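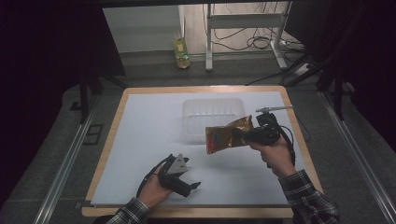
Figure 3. Pick-and-place task with two hand-held grippers: foil snack bag and clear bin.

3.2 Recording procedure

Each demonstration in the Trirkatero project is performed by one operator with a gripper in each hand. The bin position is changed between takes. We recorded 180 takes and kept 117 - the rest were rejected for tracking loss or a dropped item. Takes shorter than 10 seconds were also removed.

Foil bags were the hardest item to label, as the grip point shifts when the bag folds. Labels were made in Rileo and checked by a second team member. Training is planned for November.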